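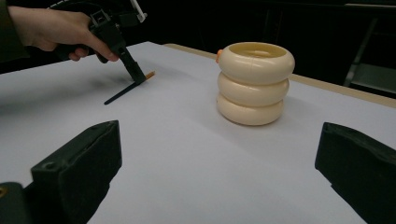
手持ちグリッパーによる作業。台の上にあるのはクリーム色のリングを三段に重ねたもの

Kerkedhamの作業場で、ロボットに覚えさせる動作を人の手で記録する仕事が始まったのは12月である。それまで検品と箱詰めをしていた人のうち、希望者が記録の担当に移った。握りを持ち、指を開き、物に寄せて、閉じる。一回の作業は短い。これを一日に200回やる。

自動化の話になると、人が減るか減らないかばかりが問われる。私もこの職場の労務を見る立場なので、人数はもちろん気にしている。ただ、先に変わったのは人数より仕事の中身だった。箱詰めなら、終われば箱が積まれる。記録の仕事で残るのはデータで、担当者の目の前には朝と同じ台があるだけだ。

担当のMarites Ignacioさんは箱詰めの経験が長い。話を聞くと、困るのは速くやってはいけないことだという。

「手が勝手に急ぐんです。急ぐと、やり直しになります」
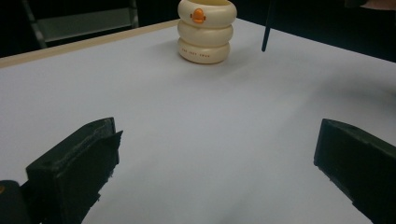

長年かけて身につけた速さが、新しい仕事では評価されない。これは本人の問題というより、賃金の決め方の問題だと思う。うちの手当は今も箱詰めの時代の出来高表をもとにしていて、記録一回をどう数えるかの項目がない。先月の記録は全員で1046回、そのうち採用されたのは601回だった。残りの分の手当をどうするか、会社はまだ答えを出していない。

私は、採用されなかった分にも同じ額を払うべきだと考える。どの動作が使えるかを決めるのは、データを受け取るBitentの側である。基準は途中で一度変わり、現場に説明が届いたのは変わった後だった。担当者が左右できない結果で収入が上下する仕組みは、長くは続かない。

もう一つ、記録した動作が将来どの工程に使われるのかを、担当者に知らせてほしい。自分の元の持ち場に機械が入るかもしれないのなら、なおさらである。反対する人も出るだろうが、黙って進めるよりはいい。

次の話し合いは1月19日にある。手当の件と説明の件は、どちらも議題に入れてもらった。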